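Moving the broadband to Pladthorpe

31 March 2024

We moved from Nernbridge to Pladthorpe in January and I assumed the internet would follow within a few days. It took 26. The old provider wanted 3 weeks' notice and the new one, Folosstead, wouldn't book an engineer until the old line was closed.

I did most of my work at the kitchen end of the house, where my phone got 2 bars. The data add-on cost more than I'd like.

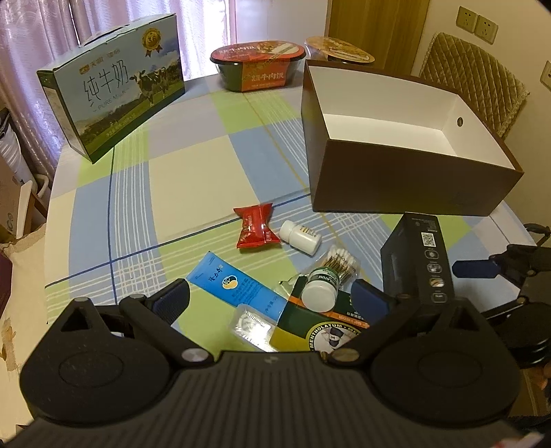
The table with the checked cloth, milk still out.

The engineer came in the end and was done before lunch. The router sits in the hall and reaches upstairs, but not the back bedroom. I've ordered a longer cable for that.

If you're moving, ring both companies before you give notice on anything.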